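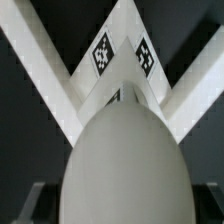 Page last changed: Sunday, September 18, 2022

**Dark top or white top for a sorting bench??**

**molline_mel**
ok need opinions fast, ordering tonight. Redoing the bench in the back room. Almost everything I handle on it is white. White trays, white brackets, little paper labels. Old top was white too and I lost stuff on it constantly. Thinking charcoal mat from Cinus, wall to wall. Anyone regret going dark?

**pegboard_dan**
Regret it, yes. Dust. Lint. Every crumb of everything. I had black for 3 months and went back to light gray in July. You'll wipe it 40 times a day.

**tworoll**
disagree w/ Dan. White parts on dark is the whole point, you see the edges right away. Got the Cinus one, matte. The lint is real but a damp cloth gets it in one pass. Don't get the glossy one whatever you do -- glare under the lamp is awful.

**pegboard_dan**
One pass, sure. Then you sit down and it's back. I have a dog tho

**tworoll**
so it's the dog

**molline_mel**
lol. No dog. Matte then. Next problem, labels. Square paper ones, black print w/ a thin white margin. They go on white plastic and some of the faces are slanted, so they peel at the corners. Glue stick?

**jvanrooij**
No glue stick. It yellows. Clean the plastic w/ alcohol, let it dry, then a thin double sided sheet under the whole label, not just strips. Press from the middle out. I've got a batch of 2000 done that way at Wouters and the corners stay down. Leave the white margin on, dont trim to the black, it frays.
-- Jeanine Van Rooij

**pegboard_dan**
Or just clear tape over the top. Takes two seconds

**jvanrooij**
Tape over the top shines. Half the time you cant read the thing from an angle.

**pegboard_dan**
Mine read fine.

**tworoll**
matte tape exists, you two. Trarkura sells it by the roll, wide enough to cover a label in one go. Still more work than Jeanine's way if you ask me
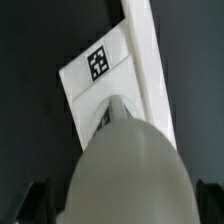 **shelf_life**
How long should a label sit before I start handling the piece?

**jvanrooij**
Overnight. With paper on smooth plastic I leave it 14 hours if the room is cold.

**shelf_life**
thx. Does that go for a panel w/ a raised rim too, or do I stay away from the edge?

**jvanrooij**
Same wait. Keep it a finger width off the rim or you'll never get the corner flat. Same goes for any fold or seam, put it on one side or the other.

**molline_mel**
Ordered the charcoal, matte. Also the double sided sheets. Skipping the tape, sorry Dan

**pegboard_dan**
Your lint. Get a second cloth

**tworoll**
post when its down, and measure the back edge before you cut. I didnt and mine is short on the left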